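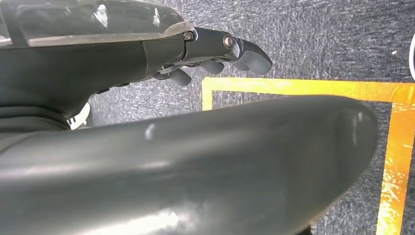

Three hands, two cameras, one carpet
Speaker notes, Danai Tzavaras
Grirneo users' meetup, November. Slot is after lunch, so speak up.

OPENING

Thank Mercy for the introduction. If she tells the story about the fire door, let her finish, then move on.

Say who I am: I do integration at Christodoulou, I buy the hands, I bolt them on, and I write the email when they come off again.

The question we were asked in spring: should we move from the two-jaw gripper to a hand with fingers? My manager wanted a yes or a no. I have 50 minutes' worth of "depends" and they gave me half that, so the slides on mounting plates are gone. Anyone who loves mounting plates can find me at the coffee.

THE CONTENDERS

First, the old parallel gripper. Two jaws, opens, closes. We have had it so long that people hang their badges on it.

Second, the Kamau hand. Fingers, hinges, a manual with a whole chapter on storage. Ask the room who has read a storage chapter. Wait. Move on.

Third, the Stikavus hand. Softer fingertips, lighter, and a connector that fits only one way, which took Savvas two tries anyway. (He has approved this joke. Check again before the talk.)

Same arm for all of them, same controller, same operator shifts. We did not tune the controller separately for each hand until the second round. I know. Question will come up, see below.

THE TASK

Pick a part off the floor inside a taped zone, lift it, put it back inside the tape. 200 attempts per hand.

Why the floor? In the real job the parts arrive in low trays and the arm has to reach down past its own elbow. A nice table at chest height makes every gripper look brilliant. Vendors own a lot of nice tables.

Carpet also matters more than I expected. A fingertip that misses by a little on a hard bench slides. On carpet it digs in, the finger stops, and the arm keeps going for a moment because the arm has not been told. Pause here for people who have paid for a finger.

Tape: we used yellow. Stavros wanted blue because it matches the company slides. The cameras had opinions too. Under the side lamp, shiny tape blooms and the edge detector decides the zone has moved. We lost an afternoon to this and blamed the calibration, then the lens, then Stavros.

CAMERAS

We tried 2 positions, overhead and wrist.

Overhead sees everything until the arm leans over to do the work, at which point it has an excellent view of the arm.

Wrist camera sees the fingertips, which is what you want at the last moment. It also sees a great deal of robot. On some approaches, half the picture is our own equipment, close up and out of focus. If you train anything on wrist video, look at the video first. Sit down and watch ten minutes of it. It is not good television, but you will learn how little of the target is in there.

What we ended up with: overhead for the approach, wrist for the last stretch, and a handover between them that Manolis Tzanetos wrote and does not want to talk about yet.

RESULTS (slow down here)

Do not read the table out. Say this:

The two-jaw gripper won on boxes and on anything with two flat sides. It won on setup time as well, by a distance that was embarrassing for everyone except the gripper.

The Kamau hand won on odd shapes, so long as the operator chose a sensible grasp. Give it a bad grasp and it will commit to it with real conviction. Pointing with one finger and curling the others turned out to be the pose we used most for nudging a part away from the tape before picking it up. That was not in our plan or in the manual.

The Stikavus hand dropped least and was slowest. The operators liked it best. When I asked why, one said it was quieter. There was no column for that, so I have added one.

Cables: every hand with fingers brings a bundle with it, and the bundle wants to be where the arm is going. Leave slack at the wrist. Then check the slack with the wrist fully turned, and not only in the pose you used for the photo.

LIKELY QUESTIONS

Did the tuning favor the old gripper? In round one, yes. In round two the gap got smaller and the order stayed the same.

Did you try suction? On carpet, yes. It picked up carpet.

What did you buy? We kept the two-jaw on the main line and put the Stikavus on the returns cell. The Kamau is with Savvas, who keeps finding one more thing to test before he can possibly give it back.

Price? Send them to Mercy Mohamedi. She has the quotes and the patience.

CLOSE

Leave the contact slide up. Take the adapter home this time.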